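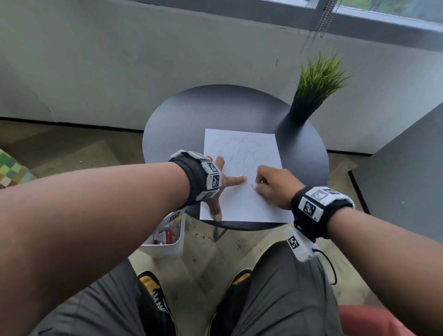 Drawing paper for pencil, cheap pads vs. the good stuff

graphite_gus
I draw most evenings after work, nothing fancy, mainly houses and trees. I've been using plain printer paper for years and I'm tired of it. It dents, it won't take more than two rounds of erasing, and anything darker than a 4B goes shiny. I want to buy one kind of paper and stick with it. The two I can get locally are the Mimetti smooth pad and the Kunitz medium tooth pad. The Kunitz costs almost double. Is it worth it if you only use pencil?

parlorfern
Kunitz, if you shade a lot. Mimetti, if you draw mostly with line. I've had both. The Mimetti is very smooth and a hard pencil glides on it, but you can't build up layers. After the third pass the graphite has nothing left to hold on to.

22_sheets
Neither one. Buy loose sheets. Pads are a waste of money because you pay for the cardboard and the spiral, and then the last few pages get bent anyway. I order Böttcher loose sheets in the big carton, 2,000 to a box, and split it with my sister. It's heavier than printer paper and it erases clean.

graphite_gus
2,000 sheets is a lot of houses and trees. Where do you keep it?

22_sheets
Flat, under the bed, in the carton it came in. Don't stand it on end or the sheets will bow.

parlorfern
I wouldn't tell someone to buy a carton of paper they've never tried. Also, the Böttcher has changed. I bought some two years ago and it was a warm white with a little texture. The pack I got last December was bluer and slicker. Same label on the front.

22_sheets
Mine hasn't changed.

parlorfern
Then you're still working through an old carton.

22_sheets
I opened a new one this summer. It's the same paper.

oldmaptable
There are two Böttcher papers with nearly the same wrapper. One is sold for drawing and the other is sold for copying plans. The order number is on the short end of the pack. Mine is 428 and it has the texture. I don't know the other number. That may be what you two are arguing about.

parlorfern
I threw the wrapper out, so I can't check. Could be.

22_sheets
Mine is 428.

tinsmith_b
Going back to the first question. I think paper matters less than what's under it. If you put a single sheet on a hard table, every scratch in the table shows up when you shade, and the pencil digs in. Put four or five sheets underneath and even printer paper gets a lot better. That's free. Try it before you spend anything.

graphite_gus
I've been working on one sheet straight on the kitchen table, so that may be part of the problem. I'll try it tonight.

parlorfern
Padding helps with dents. It doesn't help with shine. Shine is from pressing hard with soft pencil on smooth paper, and the fix is more tooth or a lighter hand.

tinsmith_b
Agree on the lighter hand. Disagree that he needs new paper to get dark values. Go over a 2B layer with an HB to fill in the white specks and you can get darker than you'd think on cheap paper.

oldmaptable
It'll get darker but you can't lift it back out. I do a lot of roofs and I need to pull highlights with the kneaded eraser. On printer paper the surface comes up in little rolls. On the Kunitz it doesn't.

hallwaylight
Lefty here, so maybe a different view. Smearing is my main complaint, and rough paper smears less for me than smooth. I keep a scrap sheet under my drawing hand and turn the page as I go. The spiral on the Mimetti pad is right where my wrist wants to be. I ended up tearing the sheets out, and the perforation isn't straight, so you get a ragged side. For that reason alone I'd skip it.

parlorfern
The glued Mimetti pad doesn't have that problem. Same paper, no spiral.

hallwaylight
Our store only has the spiral.

22_sheets
Loose sheets don't have a spiral.

oldmaptable
Has anyone tried Lundano? It's a small mill and they sell sample packs with a few weights in each. I have the middle weight. Good tooth, erases well, a bit gray in color. I like the gray. For snow I wouldn't use it.

tinsmith_b
Tried it. Too soft for me. A 2H leaves a groove you can see from the back.

oldmaptable
I don't use anything harder than an F, so I wouldn't have noticed.

graphite_gus
Update, 11th November. I put five sheets of printer paper under the one I was drawing on. Dents are gone. Shine is still there in the dark parts, same as parlorfern said. I also bought the Kunitz pad in the small size and did the same house on both papers. The shading is clearly better on the Kunitz. For quick line sketches I couldn't tell them apart. My plan is printer paper for practice and the Kunitz for anything I want to keep. I'll order the Lundano sample pack when I run low.

parlorfern
Sounds right. Use the front of the Kunitz sheets, the back has less tooth.

22_sheets
You'll go through a small pad in two weeks and then you'll be pricing cartons.

hallwaylight
Which eraser did you use on the Kunitz? The white block kind took some of the surface off mine.

graphite_gus
Kneaded, for all of it. I haven't tried the white one on it yet.

Thread views: 1,864 | Contact the moderators | Copyright belongs to the individual posters | Back to top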